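Subject: Re: [wrist-policies] Does the blur filter earn its keep? 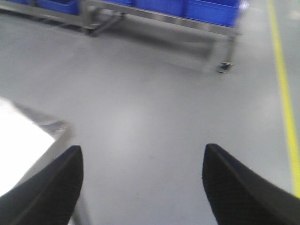 Wrist view in transit, blue bins on the cart ahead, motion blur included.

Hi all,

Replying inline, as the ancients did.

On 16 April 2025, Edith Bermúdez wrote:
> I read the Urrego draft twice and I still can't tell what happened to the
> blurred frames. Section 4 says they were "handled." Handled how? In our
> own runs at Astwood we throw out anything under a sharpness threshold
> before training, and I always assumed everyone did. If you kept them, I'd
> like to see the comparison. If you dropped them, I'd like to see how many.
>
> Also, is the yellow floor line doing your policy's homework for it?

"Handled" was my word and I'm sorry about it. It survived three rounds of internal review, which tells you how closely we read each other's Section 4.

We trained it both ways. The full set is 871 demonstrations of the bin task: drive up to the cart, stop, pick the bin asked for, back away. The filter drops a demonstration if too much of the approach falls under the sharpness threshold, and that leaves 661. Same network, same training schedule, same seeds. Then we ran 308 trials per policy with the bin order shuffled between trials.

I had money on the filtered set. The policy trained on everything did better on the approach, and the grasp numbers were close enough that I wouldn't defend a difference in either direction. Where the filtered one fell down was stopping distance. It would come in nicely, lose confidence at the point where the floor smears, and park itself short of the cart like a guest who isn't sure this is the right house. It had hardly ever been shown a smeared floor in training, so I can't really blame it.

The attached frame is a fair sample of what the filter was throwing out. It's soft all over, and most of it is gray floor with a glare patch in the middle. But you still get the cart rail, the bottoms of the bins, and both fingertips to judge them against, and apparently that's plenty.

Things I would not claim from this:

– That blur helps. I think coverage helps, and the blurred demonstrations happen to be the fast ones. We haven't separated the two. Somebody could blur the slow ones artificially and find out. I nominate Wesura, who have more compute than we do and complain about it less.

– That it carries over to other cameras. We only have the one lens on the one mount.

– That the threshold was sensible. I copied it from the old Skomard scripts, where the comment next to it reads "seems ok."

On the yellow line: good question, and an annoying one. It's in view on a lot of approaches, and it would be a lovely thing to cheat with. We masked it out at test time for 19 trials before we lost our slot on the floor. Nothing dramatic happened, but 19 is a number you mention on a mailing list and leave out of a paper. I want to do it again in June with the line masked in training too, and with the cart turned so the line sits on the other side.

Edith, if you still have your discarded demonstrations on disk, please don't clean up. I'd like to run your task with them put back in. Send me the index file and I'll do the boring part.

The next draft will have both training sets in the main table, the masking trials in a footnote if I can't get more of them, and the word "handled" only where it refers to bins.

> P.S. Figure 3 has no units.

It's meters. Fixed.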